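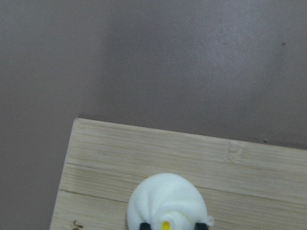 **Wrist camera loses the object right before the grab, and our two arms keep waiting on each other. Help before the class demo?**

Posted by **gravel_and_toast** in Rarnasen Help > Student Robotics, 2019-09-23

Hi all! Long post, sorry in advance. I'm in the second-year robotics project class at Vusside and my team got the "tidy the kitchen" project, which I was super excited about right up until we started running it.

The assignment is basically this. Two arms share one long table full of kitchen stuff. Each arm gets its own little job from a list (pick up a piece of fruit, put it in a tray or on the board, that kind of thing), and both have to finish inside 30 seconds without touching each other. You get points for finishing, you lose points for knocking things over, and you lose a LOT of points if anyone has to hit a stop button. The best team from our section goes on to the Esolora student day in April, so people are taking it pretty seriously.

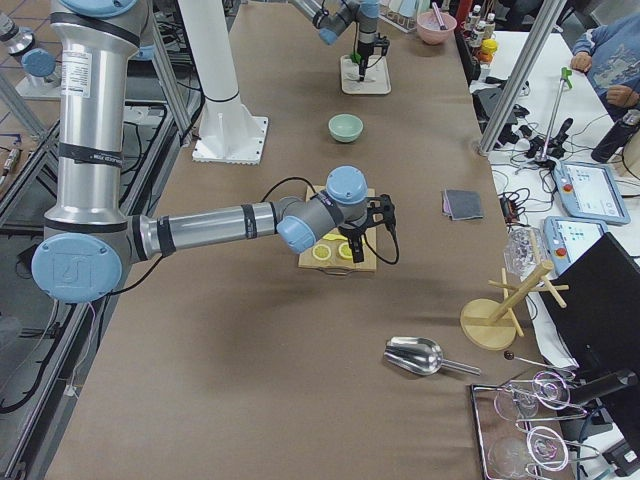 *Both arms over the table, one at the cutting board and one at the white tray.*

So that's our table. It's a lot of stuff, I know! The class wants it cluttered, and the column in the middle and everything bolted down has to stay exactly where it is. We're allowed to move the loose things a little between runs but we can't take anything away. The mug tree and the glasses are in everybody's layout, and yes, everybody is scared of the glasses.

What we have working: the arms move fine, the grippers open and close when we tell them to, and we have a camera on each wrist plus one fixed camera that sees the whole table. We wrote a finder that looks at the wrist picture, picks the most likely object, and steers the arm until that object is in the middle of the picture. Then it goes straight down and closes.

What we don't have working is two things.

First, on the way down the finder goes nuts. It'll be locked on a piece of fruit from high up and then, a hand's width from the table, it loses it or jumps to something else. We did a big batch of tries last week and wrote down every miss, and 17 of them were this exact thing. The arm looks like it changes its mind at the last second, it's kind of funny to watch the first time and then it really isn't.

Second, the arms are too polite. We gave them a rule that if one is moving near the middle, the other one holds still. But both of them seem to think the whole table is the middle, so we get these long pauses where they're both just sitting there, and the clock runs out.

**Edit:** somebody asked in a message for a wrist picture from the tray side, so I'm adding one.
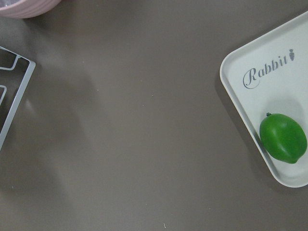 *Wrist camera, tray side. The lime is way over on the right.*

From a spot like this one our finder picked the word "Rabbit" on the tray. Not the lime, the writing! It's looking for edges with strong contrast, and I guess fancy curly letters have plenty of edges. We tried turning the contrast setting down and then it started liking the shadows on the table instead.

Things we already tried:

- Slowing the arm down on the way in. Helped a tiny bit, used up all our time.
- Training a small network on pictures we labeled ourselves, almost 400 of them. It's great from high up and bad up close. (Most of our pictures are from high up. I can hear you all typing.)
- Moving the tray. Same problem in a new place.

We're using the Wuyts starter code for the arm control, if that matters, and we aren't allowed to swap that part out. Everything on top of it is ours. Any ideas? We have three weeks. I'd love to understand it too, so please don't only tell me which number to change!

---

**threadlocker_blues**

Oh this brings back memories, I did a very similar class project and we fought this for most of a term. I think you have three problems hiding inside your two, so let me go one at a time.

*The last bit of the way down.* You're asking the finder a new question on every picture: "what's the best object right now?" From high up that's a fair question. Close in, it isn't, and you already know which object you want! So stop asking. Once you've picked your target, save where it is on the table (in table coordinates, the real ones, not where it sits in the picture). On the way down, only accept a new finding if it lands close to the saved spot. If the finder says the target suddenly moved over to the writing on the tray, throw that away and keep the old spot. This is maybe ten lines of code and I'd do it tonight.

Then go one step further and pick a height below which you don't look at all. At that point the arm just goes to the saved spot and closes. It feels like cheating and it felt terrible to me the first time, but for stuff that isn't moving it's totally fine. Your fruit isn't going anywhere. The trick is choosing the height. Go too high and small errors in your camera calibration add up, go too low and you're back in the range where the picture is mostly one giant piece of whatever you're picking up. We found ours by running the same grab over and over from different heights and writing the results on the whiteboard. Boring afternoon, best afternoon we spent.

*The writing.* Contrast alone won't save you. Look at your own wrist picture: the lime is a really strong green, and the writing is gray on a pale tray. Color is practically handing you the answer there! Have the finder check color saturation first and only look for edges inside the colorful parts. Same thing should help with table shadows, they're dull. Watch out though, it won't help for anything white or gray. If one of your targets is pale you'll need a second rule for that one, so look through the job list before you get too attached to this.

*Where the object is in the picture.* In that same picture the lime is close to the right side. If you start going down before it's centered, you can lose it out the side, and then your finder is happily picking from whatever is left. So make centering its own step. Center first, at a fixed height, and don't let the arm drop until the target has stayed near the middle for several pictures in a row. I'd bet some of your misses are that and not the finder changing its mind.

On the labeled pictures, yeah, you heard me typing. Take a bunch more on the way down. You don't have to do them by hand either: place the fruit at a spot you know, run the arm down slowly over it, and save pictures the whole way. You already know where the object is, so the computer can draw the labels for you. Check a handful by eye before you trust it, ours had a flipped axis and we trained on garbage for two days.

---

**pilot_light_out**

just use the fixed camera for everything?? it can see the whole table. we never bothered with the wrist ones and did ok

> **gravel_and_toast:** We thought about it! The trouble is the arms get in the way. When a gripper is over something, the top camera mostly sees gripper. But maybe for the first guess?
>
> **pilot_light_out:** yeah first guess. get the spots before the arms move, then go
>
> **threadlocker_blues:** Seconding that, it goes nicely with saving the spot. Fixed camera for the first guess, wrist camera to clean it up.

---

**seven_left_socks**

I help out in the lab for a class like this one, and I'll take the politeness problem.

Your rule says "hold still if the other one is moving near the middle." Two things go wrong with rules like that. One is that "near" is usually a single distance somebody typed in on day one, and it's usually huge, on account of everyone being scared of a crash. The other is that both arms follow the same rule, so they can each end up waiting for the other, forever. Think of two people at a door, both going "no, after you."

What I tell teams is to draw it on paper first. Get a top-down sketch of your table and color in where each arm needs to go for each job. You've got one arm busy at the cutting board and the other at the tray, and I'd guess those two areas hardly overlap. Give each arm its own area where it never has to ask permission. What's left over is the shared area, and make that as small as you dare. Only one arm can be in there at a time, and it has to "check out" the area before going in and give it back when it leaves. One flag in your code is enough for that.

Then break the tie. If both want in at the same moment, arm A wins. Every time. Teams always want something fancy and fair here and I promise the arms don't mind.

One more thing, and please don't skip it. Color in the *whole arm* on that sketch. I see so many drawings with a neat little circle for the gripper and nothing for the elbow. One of yours reaches in flat from the side with a long forearm, and that forearm covers a good piece of table even when the gripper is parked nicely over the board. Cables too! There's a loop of cable at the wrist in your photo, and a loop like that can catch on something tall. Move the arm by hand through each job, slowly, with a teammate watching only the cable.

For practice runs, ask if you can start at quarter speed and work up. Keep somebody within reach of a teach pendant and have them do nothing else, no filming, no clicker, no snacks. I don't know how your class scores the stop button during practice, but in ours it's free until demo day, so people should use it way more than they do.

And ask whether you can nudge the glasses over a bit! You said loose things can move a little. A little is a lot when you're nervous.

> **gravel_and_toast:** Okay the door thing is EXACTLY what it looks like. We drew the sketch this afternoon and the shared area is basically just the column and the bit around it. Our "near" number was bigger than half the table, I'm so embarrassed. Adding the flag tonight.
>
> **seven_left_socks:** Half the table is pretty normal for a first try. Did you color in the elbows?
>
> **gravel_and_toast:** ...coloring in the elbows now.
>
> **gravel_and_toast:** Also the saved-spot thing from the first answer is in! We only had time for a few runs before the lab closed, so I don't have real numbers yet. I'll mark an answer once we've done a full batch, and I'm going to try the color check on the tray side tomorrow. What height did you end up with for the "stop looking" part, if you remember?
>
> **threadlocker_blues:** I don't, and it wouldn't help you anyway with a different camera mount. Do the whiteboard afternoon!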